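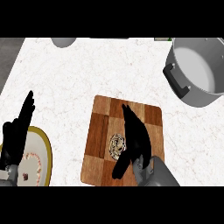
Ragnheiður Damgaard wrote in after the last update to ask whether 200 demonstrations steered by one person teach the arms a task, or only teach them that person's habits. She would like to see the same job done by someone who hates the controllers.

So would I. This page is the gallery for the Pemus kitchen work, where an operator moves two simulated arms by remote control and the software is supposed to pick up the job from the recordings. I was asked to keep it short and friendly. I've managed one of those.

## Counter, board and plate

*Simulated kitchen, two-handed task. Right gripper over the checkered board and the round slice, left gripper over the gold-rimmed plate, a black, pointed thing in each.*

Two hands make this far harder to show than the one-handed tasks. The operator has to keep track of both, and most people end up steering one and parking the other. Asger Hjaltested does it better than anyone else on the project, and his recordings look lovely. My complaint is that they all look like Asger. He comes in from the same side and he pauses at the same height before he lowers anything. If the learned version pauses there too, I'm not ready to call it understanding.

The marble is only a surface texture, by the way. Visitors ask about it more than they ask about the arms.

## What gets kept

The Pemus set has 1,011 recordings in it. That number is on the Drisell poster in large type, and I wish it weren't. It includes practice runs, runs where the operator gave up halfway, and a long stretch recorded before Haiyan Hao fixed the lag in the left controller. Haiyan's own list of runs she would train on has 500 entries. I'd print that number.

A few things the recordings leave out:

- What the operator was looking at. We store where the hands went and what the simulated cameras saw, and nothing about attention.
- How often the operator reset the counter before pressing record. An easy starting layout makes everyone look skilled.
- Talking. Ásdís Hallgrímsson mutters "too far, too far" all the way through a run, and it's probably the most useful information in the room — none of it is saved.

## By hand or by remote

Eskildsen still does it the other way: you take hold of a real arm and push it through the motion. I went over in July expecting to find it old-fashioned and came home less sure. You feel it when the arm bumps the table. With our controllers you get a picture and, if the buzzer is working, a buzz. People squeeze too hard, or they hover, and the hovering gets recorded as if it were part of the job.

Against that, pushing an arm around puts your own body in the way of its cameras, and doing two arms at once that way is miserable. Bjartur Eyvindsson tried it with a colleague on the second arm. They argued about timing for most of the afternoon and kept very little.

Simulation is cheaper and nothing breaks. It also forgives a lot. An object that sits steadily in a rendered gripper may slide straight out of a real one, and I haven't seen a result from our set that settles this either way. The Cakitz people say their simulated training carries over to the real bench. They may be right. Their write-up doesn't say how many attempts they threw out, so I asked, and I'm still waiting.

## Using the picture

You may reuse it for teaching if you credit the Pemus kitchen page. Please say that it is a simulation. The last newsletter that borrowed one of ours ran it under the heading "Robot chef at work," and the operator had been edited out of the text completely. Somebody was driving those arms the whole time.

To Ragnheiður's question: we have started a batch with new operators, and about 230 runs are planned. Asger isn't allowed to coach them. Ásdís wants the sound recorded this time, and I've said yes, provided everyone in the room agrees to it. The reluctant operator has been found as well. It's me, and my first run was thrown out for hovering.

*Page last changed 18 Jul 2022*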